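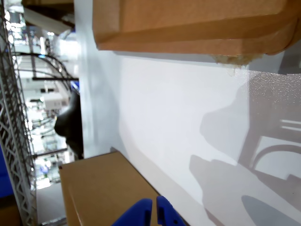

Figure 4. Cardboard boxes and the blue gripper fingers at the white work surface, with the wire rack at left.

4.2 What the packers told us about the boxes

We had expected, when we first came to the Cusevport site in March, that most of our conversations would be about speed. The managers at Omanura had told us a good deal about speed, and the plans they kindly shared with us were full of it. The people who worked at the packing stations wanted to talk about cardboard instead, and we learned fairly quickly to put our prepared questions aside and let them.

A box, to someone who has handled boxes for years, is a thing with a temper. It may have been stored flat too long, or folded by someone in a hurry, or it may have a tear on the underside like the one on the larger box in Figure 4, where a small frayed patch hangs down and the pale inner fibers show. A packer meets a tear like that with the fingertips before the eyes get to it, and shifts the grip a little without really deciding to. Several of the people we interviewed had trouble putting this into words at all, and one of them ended up fetching a carton and having us hold it, which taught us more than the rest of that afternoon's notes.

Once the Starimetti arms were brought in, that knowledge had to go somewhere else. The gripper took over the lifting and placing at the stations we followed, and the packers became what the company calls cell attendants, each looking after 3 stations. Their hands were on the boxes far less often. They were still expected to know when a box was going to give trouble, though, and now they had to know it from a few steps away, by looking, and early enough to do something about it.

People went about this in their own ways. Some took to walking the line of incoming stock before the shift began, running a thumb along the lower edges and pulling out anything soft or torn. This was not in the written procedure, and for a while it was not in anybody's paid hours either (a sore point, and one that came up in nearly every interview). Others learned to listen for a change in the sound of the grip closing. A third group, mostly those who had joined recently, trusted the fault light and stepped in when it came on, and they were quite frank that they did not see why they should do more than that.

Our field notes record 231 moments in which an attendant stepped in at a station. We coded each of them by what the attendant appeared to be responding to, following the scheme set out by Seo and described in Section 3. What struck both of us when we read the notes back was how often the stepping in happened before any fault was reported. An attendant would lean over, turn a carton so that its good edge faced the fingers, and go back to whatever they had been doing. The log kept by the system has no entry for any of this, and as far as the log is concerned the station simply ran well.

We do not want to paint the older way of working as better than it was. People spoke warmly about having sore shoulders behind them, and more than one told us they now had something left over in the evening for their children or their garden. The same people missed being asked about things. Under the old arrangement a supervisor who wanted to know whether a new supplier's cartons were any good would come and ask at the stations – now the question went to the weekly report, and the weekly report was made from the log.

Omanura did make one change while we were there, after a long and rather good-humored meeting. Attendants were given a 5 minute stock check at the start of each shift, paid, with a short form for noting damaged cartons. We return to the form, and to the disagreements over who was meant to read it, in Section 4.3.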